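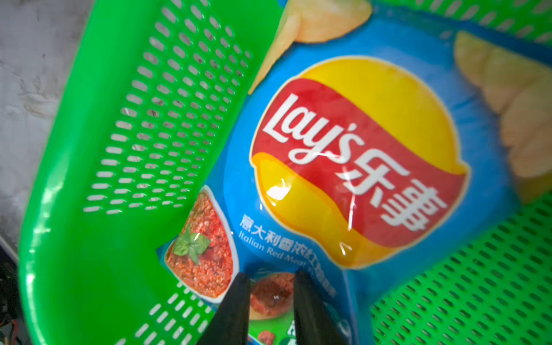
Department of Retail and Consumer Studies — Packaging and Labeling Group

Papers > Consumer Studies > Bilingual Packaging

3 shares | 2 comments

4.2 Reading order on bilingual snack packaging

The second part of the study looked at which script shoppers read first when a package carries two. Many snack brands sold in more than one market print a Latin name beside a local one, as with the Lay's and 乐事 pairing in Figure 3. We wanted to know if the order of the two names changes how quickly a shopper can find the product.

Figure 3. Latin and Chinese brand names on one red banner, Latin name first.

We recruited 246 adults at two grocery stores in Gandlow. Of these, 81 reported that they could read both English and Chinese. Each person was given a brand name, spoken aloud by the interviewer, and asked to point to the matching package on a printed sheet. The sheets used three made-up brands — Weda, Tsuji and Flavinside — so that no one could rely on memory of a known product. Half of the sheets placed the Latin name first and half placed the Chinese name first. Sessions were held in the morning, before the stores became busy.

Readers of English only were slower when the Chinese name came first. The delay was small, and it shrank after the first few trials. Readers of both languages showed no clear difference between the two layouts. Several of them said they looked for color before they looked for words, a point we return to in Section 5.

Type size had a larger effect than order. When the two names were set at the same height, errors were rare in both groups. When the second name was reduced to half the height of the first, errors rose among people over 60, mostly on sheets printed with low contrast. We did not test vertical text.

Two limits should be noted. The sheets were flat, while real bags bend and reflect light, and this may hide part of a name on the shelf. The interviewers also spoke all brand names in English, which may have favored the Latin script. A later round, planned by Austra Baranauskienė, will repeat the task with spoken Chinese names and filled packages.

Related items
Shelf height and search time in small grocery stores
Color as a cue in repeat purchases
Font weight and legibility on flexible film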